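Open days should show us the hairbrush

I spent a morning in May at an open day run by Cindine, a firm that sets up picking systems for warehouses. There were 11 of us on the tour, mostly people from small distributors like mine. I run the returns side of a mail-order pharmacy supplier, and I went because returns are the part of the job I can't staff.

The first stop was a polished one. A machine called the Bulix moved identical cartons from one belt to another, and a screen over it counted up to 851 while we had our coffee. It was quick and it was tidy. I learned very little from it, as I don't have identical cartons. I have whatever people send back.

The second stop was at the far end of the building, where Pravesh Oosthuizen looks after bin picking. He talked for 17 minutes and spent most of that on what goes wrong.
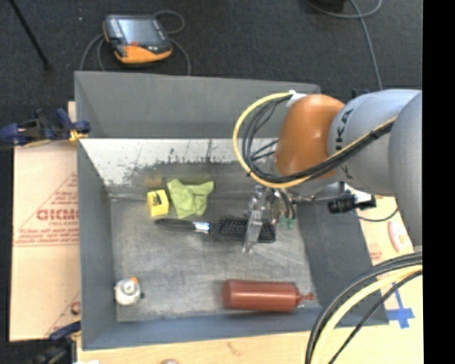
Bin picking at the Cindine open day, with the gripper over a hairbrush.

A hairbrush is a good test. The handle is narrow, the head is wide, and bristles are a poor thing to get a grip on. A crumpled cloth is worse, because it has no fixed shape for the software to look for. Put those in a grey metal bin with a squeeze bottle and a small box and you have something close to my returns bench at four in the afternoon.

Oosthuizen told us cloth was his least reliable category and that he would not quote a pick rate for it. A buyer from Adams pressed him for a number and he still declined. I thought better of the company for that – I've sat through plenty of sales talks where a figure was found the moment someone asked.

My view is that firms have these days the wrong way round. The carton line gets the front of the building, the lights and the coffee. The hard work gets a corner and the last half hour, when two of our group had already left for the car park. Anyone deciding whether to spend money needs to see the hard bin first, and for longer.

I'd also like visitors to be allowed to bring their own goods. Wumis did this at their open day last year and it was a slower, messier event, with long gaps while staff changed settings. I came home from it knowing which of my lines to leave alone.

I haven't ordered anything from Cindine. I have asked to go back with a carton of our returns, and Oosthuizen has said yes.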